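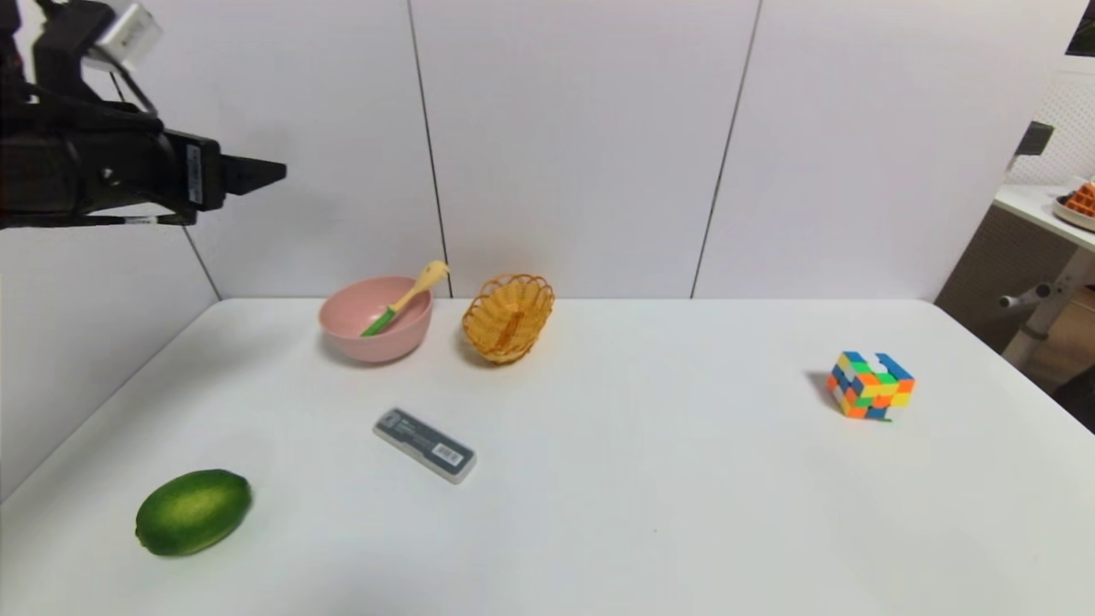
Does the top show every fingerprint, or can you use it all week without wiping it down, asks a reader of our January sale list. We had a glossy white desk before and gave up on it.

The Rallis top is matte. It does not throw back a ceiling light the way a gloss top does, and fingerprints are hard to find on it unless your hands were dirty to begin with. Flour and eraser crumbs don't show much either, so run a cloth over it before you put paper down. Pencil marks do show. They come off with a damp cloth and a drop of dish soap.

Rallis Worktable, White

A plain, broad table for a room that gets used for more than one thing. Most of ours go to people who cook or bake at one end and do paperwork or homework at the other, and the rest go to craft rooms and classrooms. The top is one flat white surface. A mixing bowl with a spatula in it, a bread basket and a pencil case can all be out together and you still have room to work in between.

Sizes

Small: 1000 mm long. Fits a short wall or a corner. One person.

Standard: 2000 mm long. Two people side by side with their elbows out.

Long: 3000 mm long. Ships in two cartons and needs two people to put up. The top comes in two halves that bolt together from underneath, and there is a thin seam across the middle. You can feel it with a fingernail. If you roll out dough or do large drawings, buy two Smalls or one Standard and keep the seam out of your way.

All three sizes are the same depth and the same height.

Load limit is 200 pounds spread over the top, for every size. Please don't stand on it to change a bulb.

What is in the carton

Top, legs, one bag of bolts, one hex key, four screw-in feet, one instruction sheet. The Long has a second bag of bolts for the join. No drill is needed. The bolts go into threaded sockets in the underside, so start each one by hand and leave it slack until all the legs are on. Then tighten them.

The feet turn in and out to level the table. Old floors usually want one foot let out a turn or two. Check it with something round on the top, or with a level if you own one.

Where to put it

The back edge is straight and the table can stand right up against a wall. On a wall with baseboard it will sit forward by the thickness of the board, and small things will fall down the gap - pencils mostly. We sell a back strip for this, listed under Atex at the bottom of the page.

A white table on a white wall makes colored things easy to find. Some people like that and some find it too bare. If you want a warmer look, a wicker basket does a lot, and so does a wooden board. We don't make the table in any other color and have no plans to.

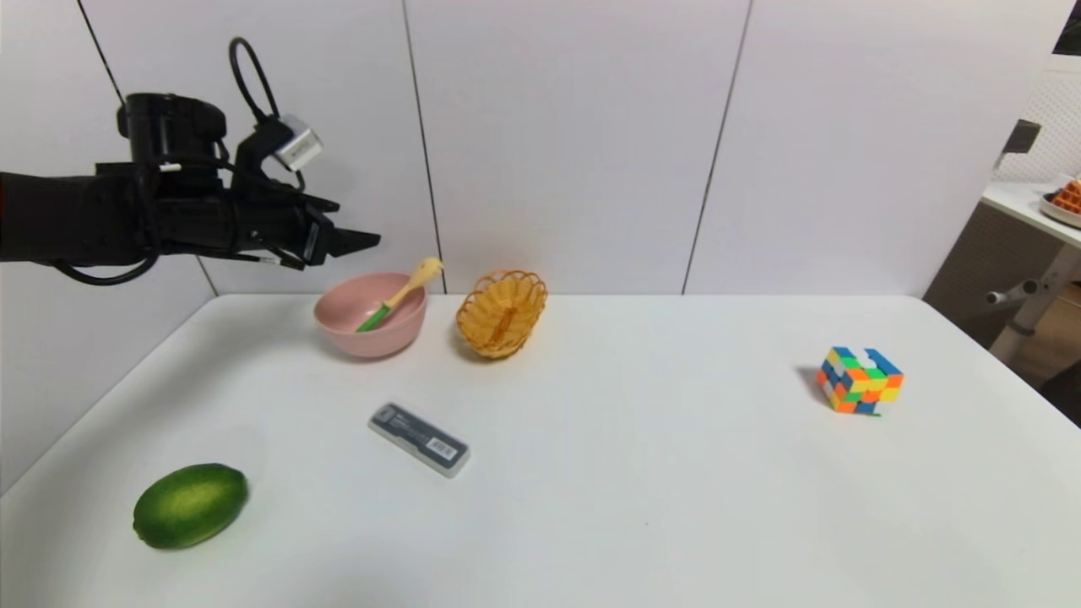

Drerside, May 31, 2026

Standard and Small are in stock at the Drerside warehouse and ship as ordered. The Long is back-ordered. We will take your order for one now but we don't charge the card until the cartons are on the truck. The old Jurnetti leg set is no longer sold with any size. If you have a Jurnetti table and need a spare leg, write to us with the order number, because the threads changed and the new legs will not go into the old sockets.

Care

Wipe with a damp cloth. Dry it after. Use dish soap for grease and a little baking soda on the cloth for tea and berry stains. Don't use scouring powder or the green side of a sponge - both will polish the matte finish into a shiny patch, and it can't be turned back.

Hot pans need a trivet. A mug of coffee is fine.

Permanent marker comes off with rubbing alcohol if you get to it the same day. Try it at a back corner first. Food coloring is worse than marker, so put down a sheet of baking paper if the kids are icing cookies.

Keeping small things together

A flat surface this size collects stuff. By the end of a day there are utensils, pens and toys from one end to the other, and people write to ask what trays or bins we recommend. We don't have a system to sell. A few things that work with this table:

A small oval basket near the back, for whatever has to leave the room later. With an open top you can see what is in it from your chair.

A wide bowl for utensils in use. Stand the spatula in the bowl and the batter stays off the table.

A flat pencil case you can partly see into. It takes up little height and slides under a monitor stand.

One spot on the right for the toy of the week. A puzzle cube will live on any table with a child near it and it may as well have a place.

Baskets can scratch if there is grit under them. Lift them, don't drag them, or stick felt dots on the base.

Extras

Atex back strip, white. Closes the gap at the wall. Cut to length with a fine saw. Sticks on, no screws.

Atex foot pads. Felt, for wood floors. Pack of four. They go over the screw-in feet and add very little height.

Rallis replacement bolts and key. Free for the first owner, just pay the postage.

Shipping and returns

Small goes by parcel carrier. Standard and Long go by freight to your door, ground floor only. The driver is not able to carry cartons up stairs. Open the carton and look over the top before you sign, corners first. If a corner is crushed, note it on the slip and send us a photo, and we will ship a new top without waiting for the old one to come back.

Unused tables can be returned within the period printed on your invoice. Keep the carton until you are sure. We can't take back a table that has been drilled or had the back strip stuck on.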